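So we're six weeks into the robot thing at Pusudon, and people keep asking me how it's going, so I guess this is the post.

I run prep at the Bremside kitchen. We send out 78 lunches on a slow shift and the arm is supposed to take over the portioning and the pot moving, which used to wreck my shoulders. Before it touches any food, though, every routine gets run in simulation, and guess who has to sit there and watch? Me and Wycliffe, mostly. He's been cooking for 31 years and now he spends part of his morning telling a computer where a bowl goes!

He's weirdly good at it. The software folks at Ezeani had the arm swinging low across the counter, and he took one look and said no cook would ever reach like that. 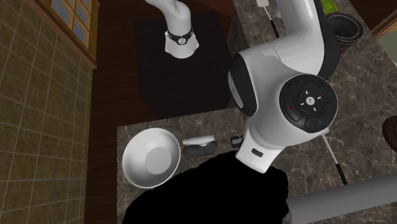
My worry is the new hires. Banafsheh learned her whole station by doing the boring jobs first -- hauling, scooping, wiping down -- and I don't know what replaces that. She says she'd happily never haul another pot, thank you very much. Fair enough! But I did ask for the November starters to get a month on the line by hand, and management is still thinking it over.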